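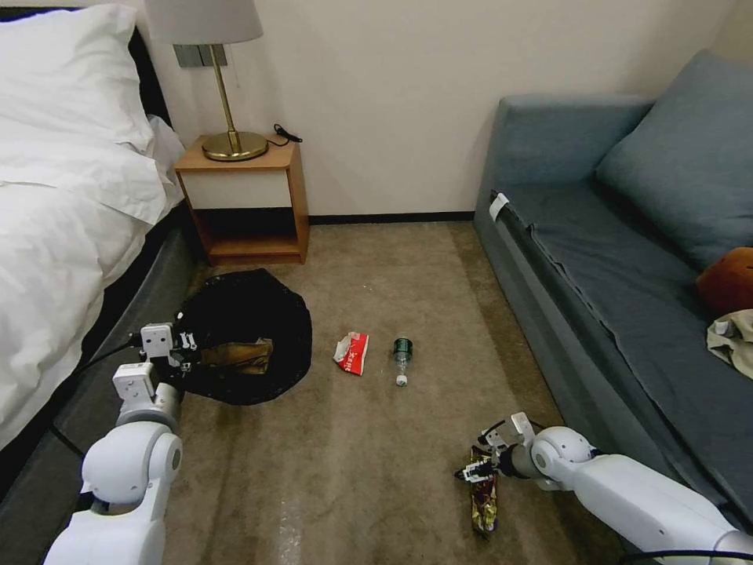

Palestras > Nutrição no dia a dia > Notas da oradora

Boa tarde a todos, e obrigada por terem vindo depois do almoço (que é a pior hora para ouvir falar de comida, eu sei!). Venho falar do lanche da tarde e do que acontece ao nosso apetite entre as quatro e as oito. Trabalho com adultos que comem bem ao pequeno-almoço, bem ao almoço, e que depois chegam a casa e atacam a despensa em pé, ainda de casaco. E quando lhes peço um registo do que comeram, esse bocadinho falta quase sempre. Uma embalagem de snack dourada e prateada, como a que está ali por cima do tapete bege, vai para o saco preto do lixo e desaparece também da memória. Por isso peço às pessoas que guardem os invólucros durante uma semana, numa taça, na bancada da cozinha.

(Pausa. Perguntar quem lanchou ontem. Esperar mesmo pelas mãos no ar, não avançar logo.)

Começo pela parte chata, que é a fisiologia, e prometo ser rápida. Se almoçaram à uma e só jantam às oito e meia, são mais de sete horas. O corpo dá sinal a meio, e dá com razão. O que vejo na consulta é gente que interpreta esse sinal como falta de força de vontade e tenta aguentar com café. Aguentam até às seis, mais coisa menos coisa, e depois comem o que houver. Eu fiz isto durante anos, já agora, com bolachas de água e sal e uma culpa enorme.

O grupo da Jillent, com quem trabalhei em fevereiro, tinha 60 pessoas, quase todas em secretária. Fizemos uma coisa muito simples durante 12 dias: lanche marcado na agenda, como se fosse uma reunião. Cada um escolhia o que comia, só havia a obrigação de ter uma fonte de proteína e qualquer coisa com fibra. Iogurte natural com aveia, pão escuro com queijo fresco, uma peça de fruta com um punhado de nozes. Houve quem levasse grão assado com pimentão num frasquinho e convertesse o piso inteiro!

(Se houver tempo, contar a história do frigorífico partilhado. Se não, seguir.)

O que me disseram no fim foi sobretudo que jantavam mais devagar. Não pesámos ninguém, nem quis. Aquilo não foi um estudo, foi um grupo de empresa com boa vontade, e peço que não o citem como outra coisa. Mas a história do jantar mais calmo apareceu em muitas conversas, e eu própria noto isso cá em casa.

Agora os rótulos. Trouxe as barras da Granari porque são as que mais me mostram no telemóvel com a pergunta "isto é bom?". E eu respondo sempre com outra pergunta: bom para quê? Para quem vai correr daqui a meia hora é uma coisa, para quem vai estar sentado até ao jantar é outra. Vejam primeiro a lista de ingredientes, que vem por ordem de quantidade. Depois vejam a porção, porque há pacotes que trazem duas ou três e ninguém come um terço de um pacote. Só então olhem para o açúcar.

(Passar as barras pela sala. Lembrar: contêm frutos secos, avisar ANTES.)

Perguntam-me muito pelas batatas fritas e companhia. Não proíbo nada disso. Peço é que vão para um prato, que se sentem e que sejam comidas com atenção, de preferência depois de alguma coisa que alimente. Quem tem diabetes, está grávida ou toma medicação que mexe com a glicemia deve acertar os lanches com quem o acompanha, porque aí os horários contam de outra maneira e eu não dou conselhos desses de cima de um palco.

Para levarem daqui, fica um exercício para fazer em casa. Escolham 2 lanches de que gostem a sério, comprem o que é preciso no fim de semana e deixem-nos à altura dos olhos. Experimentem durante uns 4 dias e apontem a que horas tiveram fome de jantar. Tragam-me os apontamentos na próxima sessão, mesmo rabiscados, mesmo com nódoas.

(Perguntas. O microfone da sala Bovberg falha ao fundo, repetir cada pergunta em voz alta antes de responder.)

Outras notas desta série
- Pequeno-almoço sem pressa: notas da sessão na Raudsepp
- Fibra, quanta e de onde
- Beber água quando não se gosta de água
- Marmitas para quem trabalha por turnos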